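4.2 Collecting demonstrations with the Tradov hand-held kit

We were eager to try the Tradov kit on clutter that had given our older teleoperation setup trouble. The operator simply holds the gripper and does the task by hand, with the camera looking out past the fingers. Malsha Paul and Tianyou Guo collected 1,000 demonstrations this way, and both were comfortable with the tool after 80 practice grasps. That is a wonderfully short learning curve! 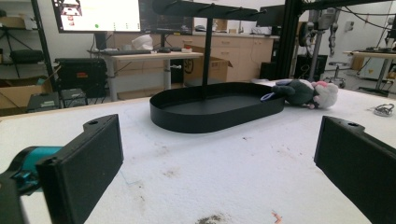

Figure 2. View from the Tradov gripper over the tabletop, with the hanging rack and a plush toy on its side.

Both fingers stay in view at the sides of the image, so the policy always has a reference for where the grasp will close. We found this especially helpful with soft objects — their outlines shift as soon as they are touched. The wide view also takes in much of the lab behind the table, and we left it uncropped during training. Section 5 compares this choice with a tighter crop.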